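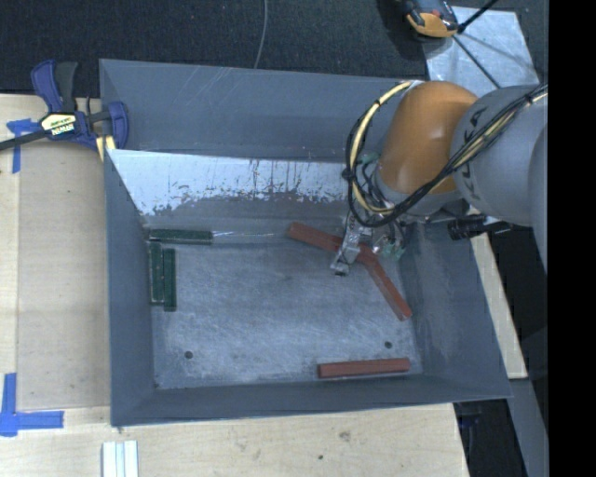
Sloping-sided bin

A sloping-sided bin is an open metal box whose walls lean in towards a smaller, flat floor. I've been keeping this page going for the Hullulholm workshop wiki and I'm fond of the things, so forgive me if I ramble a bit!

The slope helps loose parts slide down to the middle (well, mostly, because long blocks love to wedge themselves in a corner). Some bins have small round holes in the floor, which people use for bolting down or for drainage, depending on who you ask. Ours at Hullulholm came from Granero and measures 723 by 645 mm across the top. I've also used a Dağdelen one with walls at a full 90 degrees, and getting my fingers under anything flat in that was a right pain.

Bare metal scuffs quickly, and the floor usually goes first. I wouldn't bother painting it. A wipe with a dry cloth does me fine, and I check the rim for sharp bits every December.

See also: Clenard tray, parts tub, stacking crate

Last edited 15 September 2020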